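Council's reusable dishes plan short on detail

5/15/03

Flimton council wants every community hall in the district to give up throwaway plates and cutlery by the end of June, and says the change will pay for itself. Residents who have seen the council's sums are less sure.

The plan, put up by Cr Malou Ketilsson, would have halls lend out washable tableware to anyone who books a room. Hirers would pay a $10 bond and return everything clean. The council has set aside no money for dishwashers, and only 13 of the district's 38 halls have one.

"People have been washing up in sinks for a very long time," Cr Ketilsson told the meeting. She said the halls' rubbish bills would fall by 30 per cent in the first year.

Asked where the 30 per cent came from, she said it was an estimate supplied by Zostach, the consulting firm that drew up the plan. The firm's report runs to two pages and gives no working. It does not say how much of the halls' rubbish is tableware now, or whether anyone weighed it.
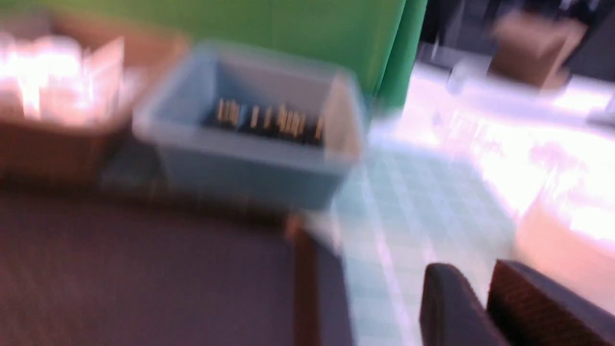
Pushpa Chauhan, who has run the monthly lunch at the Ruria Street hall for the past six years, said she had no quarrel with the idea but plenty with the timetable. Her lunch finishes at two and the next booking starts at half past.

"So that's half an hour, one sink, and a hot water system that gives up after the first load," she said. "They can come and show me how it's done."

She also wanted to know who would replace breakages. The report says losses will be "minimal" -- a word it uses four times.

A similar scheme was tried in the Zoëga ward and dropped without any public explanation. Council officer Frida Thorlacius said the files from that trial were being looked for. She could not say whether Zostach had seen them before writing its report.
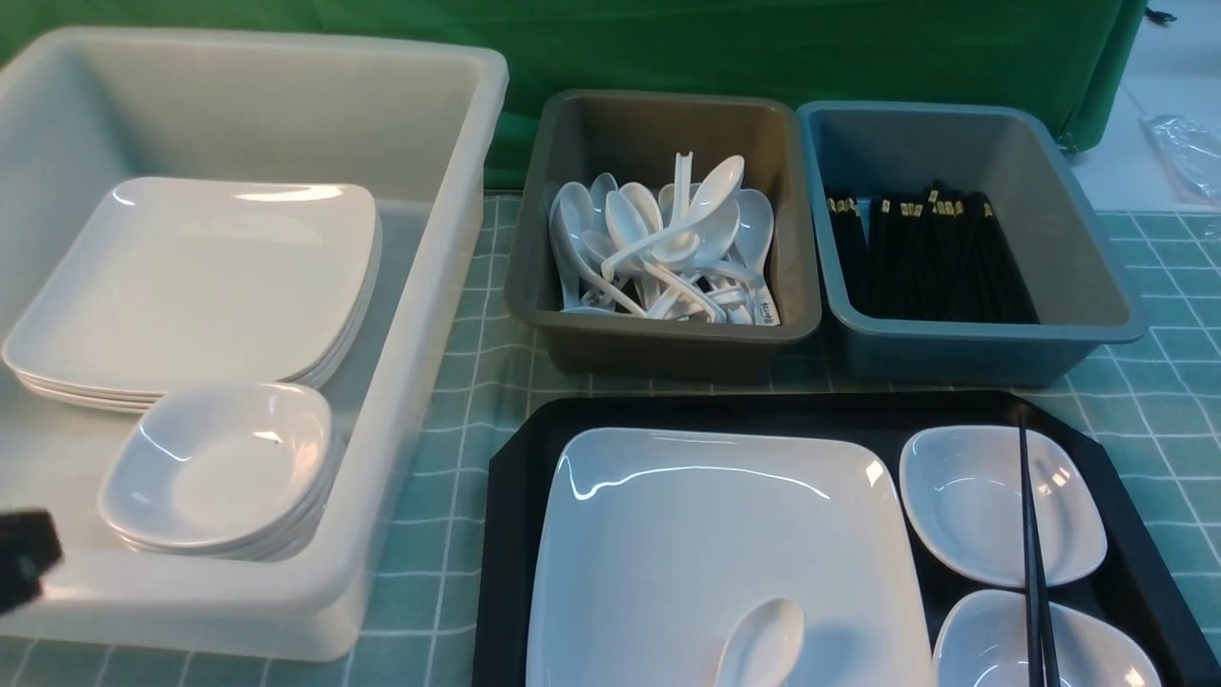

Square plates, small dishes and white plastic soup spoons.

Hall hirers would also have to sign a form accepting responsibility for hygiene. Signe Snorradóttir, who books a hall for her choir's suppers, said she would not be signing it until she had seen what her insurer made of it. The council has yet to ask its own.

Cr Ketilsson said the details would be "worked through" once the scheme was under way. A motion to delay the start until the earlier trial's results were found was lost by one vote.

Written comments on the plan can be left at the council's front counter until the end of the month. The Zostach report is not on public display, but copies can be had on request for a fee of $10.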